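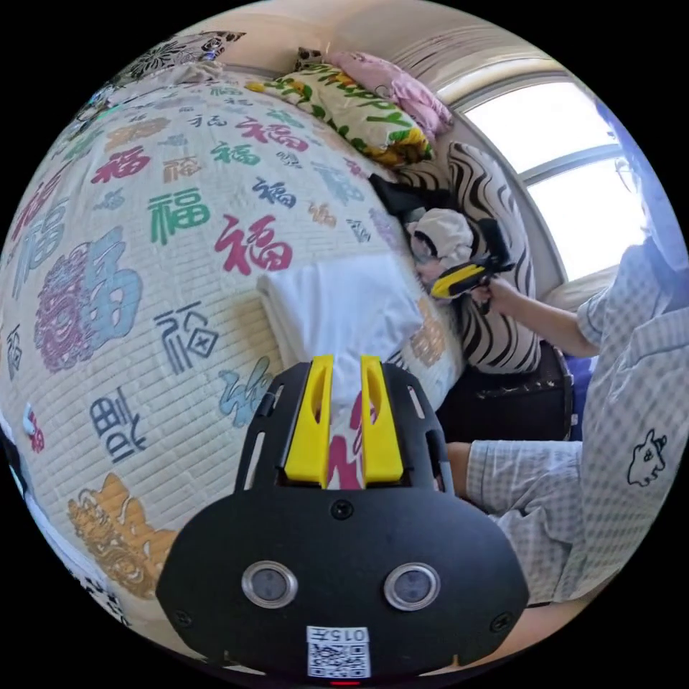
# Surkbridge hand-held grippers: setup and upkeep notes

Search this project Search

Filed under: Hardware, Maintenance

I look after the pair of hand-held grippers we use for the Surkbridge home recordings, and this README is mostly me writing down what I keep forgetting. If you've borrowed the set from Ayane Uchida, read the fingers bit first, please!

## Before you start

Charge both units overnight. They'll run on less, but the left one gets grumpy near the end of a session and drops its clock sync with the right (you'll see it in the log as `pair_lost`). Switch on left, then right, and wait for the Broltell app to list both. If only one turns up, restart the app before you touch anything else — I once took a housing apart for what was a stuck phone.

## Fingers

The yellow fingers are slotted, so they give a little when you squeeze something soft. Lovely on plush toys and towels. The slots also collect fluff like nothing else, and bedding is the worst for it. Clean them with a dry toothbrush after every session. I swap the fingers after 1000 closes or so, sooner if one has started to lean.

To change a pair:

1. Power off.
2. Undo the small screws at the base, one side at a time.
3. Slide the new finger in and do the screws up finger-tight.
4. Close the gripper by hand and check the tips meet level.
5. Now tighten properly, but gently. The holes strip.

Hanne Nieminen has the spares, in the Halonen tin. There were 8 pairs in December.

## Lens and front face

Microfibre cloth only, no spray. Thumbprints creep in because it's so natural to wrap your hand round the side of the housing. Don't peel off the QR label either, the app needs it for pairing.

## Calibration

Run `coltuter calibrate --both` after any finger change. It asks for 40 slow open-and-close moves, which is dull, but skipping some of them gives you a gap reading that wanders. Anything over 13 in the drift column means do it again.

## Still to sort

- Squeak in the right trigger, comes and goes
- Better case foam
- `--both` hangs on my old laptop, fine on Ayane's

Last edited Jan 31, 2025

3 comments · Share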